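Projects > Senior Design > Team Reports > Key Handling with a Two-Arm Mobile Robot

7 min read

Key Handling with a Two-Arm Mobile Robot: Final Report

Team Derese, Wosmont Senior Design

1. Scope

The project covers one task: move a set of keys from a table to a wall hook, and move it back to the table on request. The sponsor brief from Katby asked for a key desk that could be run after hours in a shared building. We cut this down to the hanging and retrieving steps. Handing keys to a person, logging who has them, and reading tags were left out.

The building this course uses dates from 1968 and the lab walls are not flat. This affected the work more than expected and is covered in section 3.

2. Method

Demonstrations were recorded by teleoperation and used to train a policy that takes camera images and joint positions as input and outputs joint targets for both arms and both grippers. We collected 400 demonstrations over the spring. Of these, 14 were thrown out, most of them for a dropped ring that the operator picked up by hand before the recording was stopped.

Each demonstration starts with both arms in a rest pose and ends when the gripper is open and clear of the hook. Early recordings ended when the ring touched the hook. The policy trained on those learned to stop there and hold the ring against the peg without letting go. All early recordings were redone with the longer ending.

Operators were told to approach the hook from the side at a constant height, lift slightly, move in, then lower. Free-form approaches gave more variety but the policy averaged between them and came in too low.

3. Wall and hooks

The first hooks were mounted straight on the painted wall. Silver on white gave poor contrast under the overhead lights, and the wrist cameras lost the peg tip at close range. A green backing was added. It also gives a surface we can replace when adhesive pulls off.

Hook position is not measured precisely. We planned to build a jig and did not. The position was shifted a little between recording sessions so the policy would not memorize one location. Because of the uneven wall, peg angle also varies by a few degrees from one mounting to the next. We treat this as part of the task.

4. Software

Recording, replay and labeling were done in Stitis, the course's in-house tool. Two problems are worth passing on to the next team. Timestamps from the two wrist cameras drift apart in long sessions, so restart the recorder every hour. Replay also ignores gripper force limits, and should be run with nothing in the fingers.

5. Results

Hanging is the weaker half of the task. The usual failure is a ring that turns in the fingers during the lift, so that it meets the peg edge-on. Retrieval is more reliable, as the ring is already held at a known angle by the hook. Retrieval failures come from key sets that swing and touch the next hook over.
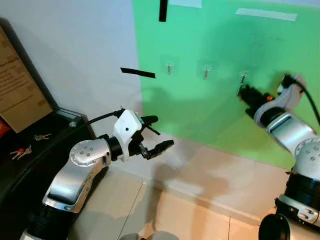
Reviewing our work at the final presentation, the Katby engineer asked why the second arm was needed at all, and said a one-arm version with a fixed camera would cost less and fail in fewer ways. We agree for this task. Two arms were kept so that later teams can try regrasping a turned ring, which we believe is the most direct fix for the hanging failures.

6. Remaining work

- Regrasp between arms before hanging
- Wider hook spacing, to be tested against swing
- A jig for repeatable mounting
- Testing with rings that carry more than three keys

The demonstrations and training settings are on the course drive. Hooks left over from testing are in the parts cabinet, bottom drawer.

Comments (3)

gridlock_b: Did you try a bigger ring? We had the edge-on problem with carabiners and going up one size fixed most of it.

Team Derese: Only in one session in June, after the data was frozen. It looked better but we have no numbers for it.

mtn_servo: Section 2 should mention the control rate. Can't compare with our setup without it.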